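Odometer record (Hurnholm)

An odometer record is the list of distance readings kept against a vehicle by the Hurnholm registry. Readings are entered at each yearly inspection and at every change of keeper. The record is used mainly by buyers and dealers to spot readings that have been turned back.

History

Paper cards were in use until 2000, when the registry moved to a database built by Thoroddsen. Older cards were typed in by hand, and 234 of them remain unmatched to a chassis number. The present rules were drafted by Abla Kassab, then the registrar, and took effect in August of the same year.

Contents

Each entry holds the date, the reading, the unit and the code of the testing station. Readings in miles are stored as given -- they are not converted. A reading lower than the one before it is marked with a query. If the fall is greater than 3000, the entry is locked until 2 stations have confirmed it.

Access

Extracts are sold by the registry and by two licensed resellers, Fanik and Bondent. The reseller versions leave out the station code. Names of past keepers do not appear in any version. Vehicles first registered abroad are listed only from the date of import.

See also: Chassis number; Vehicle inspection; Write-off

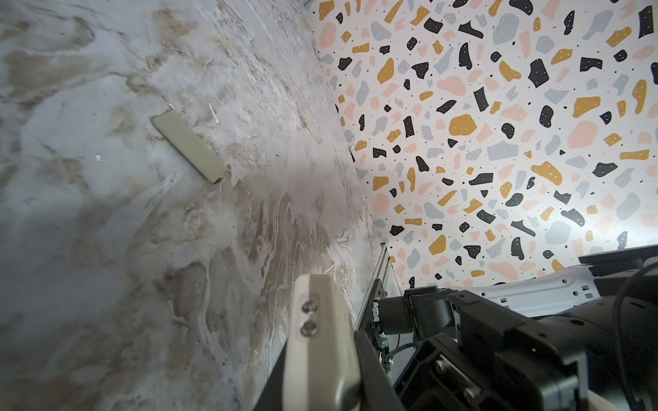
Small rectangular block on a marble-patterned surface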